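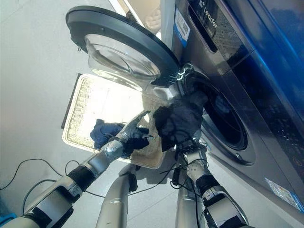
A front-loading washing machine is a household appliance that washes clothes in a drum turning on a horizontal or nearly horizontal axis. Laundry goes in through a round door on the front of the cabinet. The drum lifts the clothes and drops them back into a shallow pool of water, so the load is cleaned mostly by falling and rubbing against itself. The door is usually a domed bowl of clear glass held in a plastic rim, as on the silver-gray Leader machine, where the rim is thick and black and a small hooked latch sticks out from its edge. The dome reaches into the drum opening when the door is shut and keeps laundry away from the seal.

By Davent Home Reference
Aug 6, 2018

Door and gasket

The drum opening is lined with a flexible rubber gasket, also called a boot or bellows. It joins the outer tub to the front of the cabinet and makes a watertight fit against the glass. Lint, hair, coins and a little water tend to collect in its lower fold. Wiping the fold after the last load of the day and leaving the door ajar lets the rubber dry and limits mildew. A torn gasket is normally replaced whole.

The door swings on a metal hinge, which carries the full weight of the glass when open. Leaning on an open door or hanging wet laundry over it can bend the hinge, and a door that has dropped even slightly may fail to catch. On most models an electric lock holds the latch during the cycle and releases it a minute or two after the drum stops.

Loading

Dry laundry is placed in the drum loosely, with large and small pieces mixed. A common rule is to leave a hand's width of space at the top. A single heavy item, such as a bath mat, can settle on one side and throw the drum off balance in the spin – adding 2 towels is often enough to even it out. Zippers are closed and pockets emptied beforehand.

Detergent

Front loaders use less water than older top loaders with an agitator and need a low-sudsing detergent. Too much soap leaves a gray film on the gasket and may cause extra rinses. The drawer generally has separate sections for prewash, main wash and softener, and on many machines it pulls out fully for rinsing under a tap.

Placement

The cabinet should stand level on a firm floor, with all 4 feet touching. Shipping bolts at the back must be removed before first use.

Last updated: Aug 2018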